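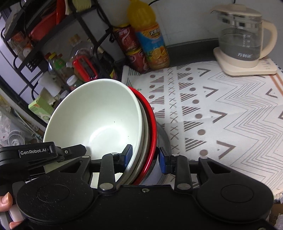 Nested bowls, white one included

Clostness Dish Rental: Frequently Asked Questions

We rent plates, bowls, glasses and flatware for parties, weddings, funerals, school dinners and anything else where people sit down to eat. Most questions we get by phone are answered on this page. If yours isn't, see the last section for how to reach us.

BOOKING

How far ahead do I need to book?
Two weeks is enough for most of the year. From May through September we ask for a month, and for wedding parties we suggest booking as soon as you have a venue. If you need something for tomorrow, call instead of using the website. The online calendar does not show what came back this morning.

How do I book?
Everything goes through Statport, our booking page. Pick your dates, add your items, and send the request. You will get an automatic email right away, which only means the request arrived. The booking is confirmed when you get a second email with a pickup slot in it. That one is written by a person and usually comes the same day.

Can I book by phone?
Yes. Zoia Antoniuk takes phone bookings in the mornings and will enter your order into Statport for you. Please have your date, your guest count and a rough menu ready.

Is there a minimum order?
No minimum for pickup. For delivery, the order has to come to at least 40 pieces. A piece is one item, so a plate, a fork and a glass are three pieces.

Can I change my order after it is confirmed?
You can add items any time, if we have them. You can reduce the order until five days before pickup with no charge. After that we bill the order as confirmed, even if you leave some of it behind.

What is the deposit?
Thirty percent of the rental price, taken when we confirm. It counts toward your final bill. It is not a damage deposit, and we don't hold an extra amount on your card.

CHOOSING DISHES

What patterns do you have?
Three main lines, plus a shelf of odds and ends:

Plain White. Dinner plates, side plates, soup plates, cereal bowls, serving platters. Thick, sturdy, and the cheapest to rent.
Seixas. Our own name for a cream line with a narrow gray edge. Dinner plates, side plates and shallow bowls only. No cups.
Holberg. A heavier line in dark blue. It looks good under candles and shows every fingerprint in daylight.

The odds and ends are mixed dishes bought from closing restaurants and house sales. They rent at half the Plain White rate.

How many complete settings are there?
Plain White goes higher than any room in town can seat. Seixas stops at 78 settings. If you are close to that number, remember that you will have no spares if a plate gets chipped on the way to the table, so we may suggest filling in with Plain White. Holberg varies, so check Statport for your dates.

Can I mix patterns?
Yes, and there is no surcharge for it. Seixas side plates on Plain White dinner plates is the most common mix. Holberg and Seixas sit at slightly different heights when stacked, which matters if your caterer plans to carry them together.

How many dishes should I order per guest?
For a plated dinner, one of each dish per course plus a few spares. For a buffet, order half again as many plates as guests. People take a fresh plate for seconds. For a potluck, add bowls. Potlucks use a lot of bowls and the hosts always under-order them.

What size bowl do I need for soup?
As a first course, the shallow bowl. For a main course such as chili or stew, the cereal bowl, which is deeper and keeps the food warm longer. If people will be eating standing up, get the cereal bowl no matter what is in it.

Can I come and look first?
Yes. The showroom is at 1493 Mill Street, in the brick building with 1922 over the door. Use the side entrance. You are welcome to borrow one setting of any line overnight to see how it looks on your tablecloth. We don't charge for that.

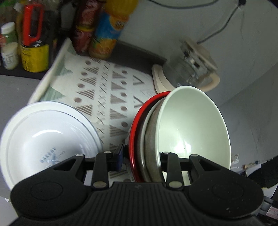
Pale mint-white bowl at the front of a small stack

PICKUP AND DELIVERY

When can I pick up?
The day before your event, between 9 a.m. and 4 p.m. Your confirmation email has a one-hour slot in it. If you miss the slot you can still come, but you may have to wait behind people who are on time.

Will it fit in my car?
A full setting for twenty people fits in the trunk of a normal sedan. Glasses take up more room than plates. For bigger orders, bring a wagon or a van, or make two trips. Crates are stackable but should not go more than three high in a vehicle.

How heavy are the crates?
A crate of dinner plates is the heaviest thing we rent and is a two-person lift for most people. We will load your car. We can't unload it at the other end unless you have booked delivery.

Where do you deliver?
Inside the city limits for a flat fee. Outside the city, we deliver to any address up to 40 minutes' drive from the showroom, and the fee depends on distance. Belmiro Brandão does the delivery routes and will call you the evening before with a time.

Do you carry things upstairs?
One flight, yes. More than one flight, only with an elevator. Please tell us about stairs when you book. If we find out at the door, the crates stay on the ground floor.

Can someone else sign for the delivery?
Yes, any adult at the address. They should check the crate count against the delivery slip before signing. It is not necessary to open every crate.

DURING YOUR EVENT

Are the dishes ready to use?
Yes. Everything is washed and dried before it is packed. Glasses may pick up a little lint from the crate dividers, and a quick wipe with a dry cloth takes care of it.

Can I put the plates in the oven?
Plain White can go in a warming oven on low. Please don't put Seixas or Holberg in any oven. None of our dishes should go under a broiler or on a burner.

Are they safe in the microwave?
Plain White and Seixas, yes. Holberg gets very hot in a microwave and we ask you not to do it. For the odds and ends, ask us about the particular dishes you are getting.

Can we use them outdoors?
Yes, on tables. Keep crates off wet grass, and bring the dishes in overnight if your event runs more than one day.

Do you rent to events with small children?
Of course. We also have a set of shatter-resistant cups that can be added to any order. They are not pretty, but they bounce.

RETURNING THINGS

Do I have to wash the dishes?
No. Scrape the food off, give them a rinse if you have a sink nearby, and put them back in the crates they came in. Washing is part of the price. Please don't leave food sitting on plates for several days. Egg and melted cheese are the worst.

How should I pack the crates?
Plates go in on edge, bowls go in nested, glasses go upside down in the dividers. Put like with like. A dinner plate on top of a stack of side plates will rock and chip. Forks, knives and spoons can go into one bin together, and we sort them here.

When are things due back?
By noon the day after your event. If you need another day, ask before pickup and we will usually say yes. In August we usually have to say no – most of the stock goes straight out again.

What if I'm late?
One day late is charged at a quarter of the rental price. After that it is the full daily rate. If your car breaks down or someone is ill, call us.

BREAKAGE AND LOSS

What happens if something breaks?
You pay the replacement price for that item. Prices are listed on Statport next to each piece and on the back of your delivery slip. Please put broken pieces in a bag, separate from the rest, so whoever unpacks the crate doesn't get cut.

Do I pay for chips?
A chip you can feel with a fingernail counts as breakage. Fine gray lines on the surface are knife marks and are normal wear. You won't be charged for those.

What if something was already chipped when I got it?
Tell us before your event, by phone or email, and set the piece aside. You won't be charged, and if there is time we will swap it.

We came up short on spoons. What now?
Check the trash bags first, then the tablecloths. Small spoons get scraped into the garbage at nearly every large dinner. If they turn up within two weeks, bring them in and we will refund what you paid.

I returned something that isn't yours. Can I get it back?
Probably. We keep stray items on a shelf by the side entrance for three months. Serving spoons and cake knives are the usual ones. Describe it on the phone and we will look.

PAYMENT AND CONTACT

How can I pay?
Card, check or cash. The balance is due at pickup, or at the door if we deliver.

Do you have a rate for schools and churches?
Yes, fifteen percent off Plain White and flatware. Tell us when you book, as we can't take it off an invoice that has already gone out.

What if I have to cancel?
More than two weeks ahead, we return your deposit. Inside two weeks, we keep it as credit, and you can use it for another booking within a year.

How do I reach you?
The phone is answered from 8:30 a.m. to 4 p.m. Outside those hours, leave a message or use the contact form on Statport. If you are calling about an event happening the same day, say so at the start of your message and leave a number where we can reach you.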